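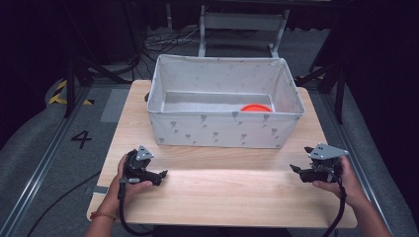

Wollum opens second recording hall in Grornow and starts work on household objects collection

GRORNOW, 28/10/2026 — Wollum, a company that prepares training material for robots, announced today that its second recording hall in Grornow is in full use. In the hall, trained operators carry out simple household tasks with hand-held grippers, and each task is recorded from several points of view. The recordings will form a new collection with the name Fellov, which is prepared for research groups and for makers of robot arms.

The Fellov collection is concerned with ordinary objects that are put into other objects, taken out of them, or moved from one side of a table to the other. The tasks are short. An operator may take a disc out of a fabric box, put it on the table and return it to the box. The same task is then repeated with the object in another starting place, or by another operator. Every accepted repetition becomes one example in the collection.

"A person puts a lid into a box without thinking about it, but a robot has to learn where the edge is, from which side to take it and when to let it go," said Matúš Kratochvíl, head of recording at Wollum. "If we give the system only one way of doing this, it will know only one way. For this reason we ask our operators to work in their natural manner, and we do not correct small differences between them."

Work in the recording hall

The hall is divided into numbered work places. At each work place there is a table, and the operator stands in front of it with one gripper in each hand. The jaws open and close by the movement of the operator's own fingers, so the person feels directly how firmly the object is held. The position of both grippers is recorded during the whole task together with the video.

A shift in the hall begins with a check of the equipment. The operator closes and opens both grippers, moves them along a fixed path and waits for the confirmation from the shift leader. After this the first task card is given out. The card says which objects are to be used and what the final state must be, but it does not say which hand should be used or in which order the steps should be done. One card is normally repeated 20 times before the objects are changed.

Flat and round objects received special attention in the preparation of the collection. A thin disc that lies on the bottom of a box is difficult to take with two straight jaws. The operator must first lift one side of it, or push it against the wall of the box until the rim comes up.
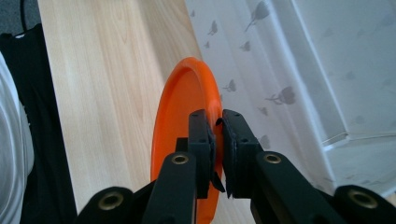

Such attempts do not always succeed the first time, and Wollum decided to keep a part of the unsuccessful ones. They are stored separately and marked with the moment at which the object was lost. According to the company, several research groups asked for this kind of material during the trial stage, which ended in April.

"Earlier we removed every example where the object fell down," said Kratochvíl. "Then our customers told us that their robot did not know what to do after a mistake. Now, if the operator drops the plate and picks it up again, we keep the recording from the beginning to the end. It was a change also for the operators, who were used to stopping and starting again."

Checking of the examples

All recordings are checked twice. The first check is made by a program, which looks for missing video, for jumps in the measured position of the grippers and for recordings that are too short to contain the whole task. The second check is made by people in the Sýkora office of the company. They watch the recording, compare it with the task card and write a short sentence in plain language about what was done. This sentence is delivered together with the example.

The collection will contain 138 different tasks in its first edition. They are arranged in 5 groups: boxes and baskets, dishes, textiles, tools and packaging. The first group is complete and has passed both checks. Dishes and textiles are being recorded at present, and the remaining two groups will follow when the objects for them have been selected.

Wollum also changes the surroundings of the task. Table tops, storage boxes, cloths and light are exchanged according to a plan, so that the learning system does not connect a task with only one surface or one color. Fabric boxes are used in the collection together with hard ones. Their walls are soft and move when they are touched — for a person this is a small matter, for a gripper it is often a reason to miss the object.

Operators and training

At present over 20 operators work in the two halls in Grornow. No technical education is required for the position. New operators first practice with the grippers without recording, and they begin with large and light objects. After the practice they record under the supervision of an experienced colleague, and these recordings go through the same checks as all others.

The company pays attention to the load on hands and shoulders. Operators change between recording and other duties during the shift, for example the preparation of objects or the writing of task cards. An operator may also refuse a task card if the task is uncomfortable, and the card is then given back for revision.

"The most useful comments come from the people who hold the grippers all day," said Kratochvíl. "They told us that the cables should leave the gripper at the bottom, they told us which cards were written badly. We have rewritten many of them."

Availability

The first group of the Fellov collection can be ordered from Wollum now. Universities and public research institutes may ask for a smaller selection free of charge for teaching and non-commercial research. The request should contain a short description of the planned work and the type of gripper on which the material will be used. Companies that need examples with their own objects can send the objects to the Grornow hall after agreement with the recording department.

About Wollum

Wollum records and prepares examples of manual work for learning systems in robotics. The company has recording halls in Grornow and an office for checking and description in Sýkora.

Contact for media: Wollum, Press Department, Grornow. Requests for interviews and for visits to the recording halls are accepted in writing.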